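The Slowest Coach in Putden

She coaches runners in Putden and spends most of her working day telling them to sit down. When I arrive at the track a little before 7 a.m. she is doing exactly that, to a man who wants to know if he can squeeze in four more laps. He can't. He looks at me as if I might overrule her.

"They pay me so somebody will say no," she says once he has gone off to sulk on the grass. "They could say it to themselves for free, but they don't enjoy it."

Her subject is rest days, and she has been on it for years. She came to it the usual way, by ignoring it. At 37 she trained for a spring marathon on a plan called Kurek, which she found online and which allowed one day off every two weeks. "I skipped those, obviously. I thought they were for other people." By mile 4 of the race her shin had started a conversation with her. By mile 7 it was doing all the talking. She walked to an aid tent, ate somebody's orange slices and cried on a cot.

The stress fracture kept her off the roads for most of the summer. She took up knitting and was bad at it. In January she wrote herself a new schedule with two full rest days a week, and she has not changed it much since.

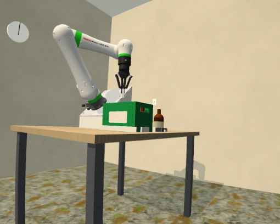 What counts as rest is where she and her runners part ways. "I had a guy tell me he'd rested on a bike. For three hours. With hills." A walk with the dog is fine, she says, depending on the dog. Gentle stretching is fine. Moving a couch for your brother-in-law is a workout, and she makes people log it as one.

The log is a paper notebook. She tried Skatico, the training app, and liked it until it began sending her cheerful messages on her days off. "It said my streak was in danger. I was lying on the floor eating toast. I felt wonderful. What danger?" Her Steltell shoes, the same model for as long as she can remember, get rotated and rested too, though she admits there is more superstition than science in that.

I ask whether she has ever broken her own rule. There is a long pause. Last fall, she says, the weather was perfect, her legs felt great and she went out for an easy three miles on a rest day. She came home with a blister and told no one.

Her longest-serving runner has now gone 163 weeks without missing a rest day, a record she mentions twice. The two of them celebrated the third anniversary by not running.

The man on the grass has begun doing push-ups. She watches him for a while — long enough for him to notice — and he rolls over onto his back.

"Better," she calls.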